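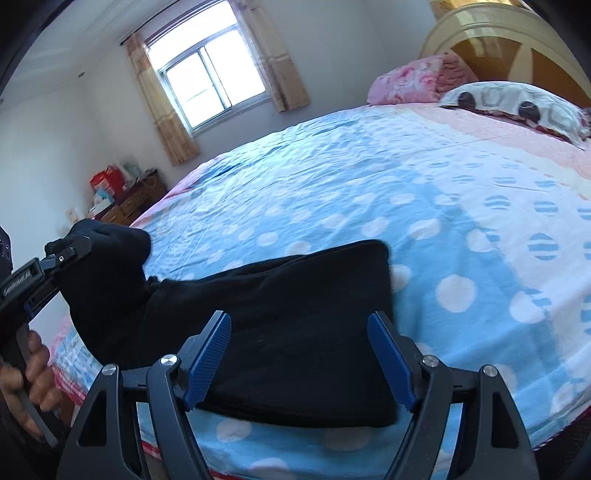 How much does a bedsheet shrink the first time it is washed?

In our tests a new cotton sheet lost up to 4 percent of its length in one hot wash, and less in its width.

Shrinkage in Household Cotton
Project report, Textiles and Measurement
Yoshinori Chiba

Background

Cotton yarn is held under tension while it is woven and finished. When the cloth gets wet and is moved around in a machine, that tension lets go and the yarns draw closer together. Most of the change is expected in the first few washes. Lengthwise yarns are pulled harder on the loom, so the length should change more than the width.

I wanted to know if water temperature or the dryer matters more for the kind of sheets people buy for a normal bed. My family has had fitted sheets that stopped reaching the corners, and we always blamed the dryer.

Materials

I used two plain weave cotton sheets. One is sold as Grundska and the other as Flallero. The Flallero label says preshrunk and the Grundska label says nothing about it. Both were unwashed. The detergent was Plultent powder, the same scoop every time. All washing was done at Tanabe Laundry after 8 p.m., when the machines are free.

Method

From each sheet I cut squares a little over one meter on a side and hemmed them so they would not fray. On each square I sewed marks 1000 mm apart in both directions with polyester thread. Ink marks were tried first but they faded in the hot wash.

Each square was washed cold or hot, then line dried or tumble dried. After drying it was left flat overnight and measured the next morning with a steel tape, without pulling. I did not iron anything. Wrinkles were smoothed by hand, and this is probably the largest source of error.

Results

After one hot wash and line drying, the Grundska square measured 960 mm lengthwise. After one hot wash and tumble drying it was also 960 mm. More hot washes with tumble drying brought it down to 957 mm, and it stayed there. The total change was 43 mm.

The Flallero square ended at 35 mm short in the same hot wash and tumble dry series, which is more than I expected from the label. Cold washing gave smaller changes for both sheets.

Discussion

Water temperature made more difference than the dryer. The first wash did most of the work for the Grundska sheet. I can't say much about the word preshrunk from one sheet.

One Wednesday batch had to be thrown out when the machine stopped before the spin. I repeated it with new squares. If I did this again I would cut several squares per treatment and have a second person measure them without knowing which was which.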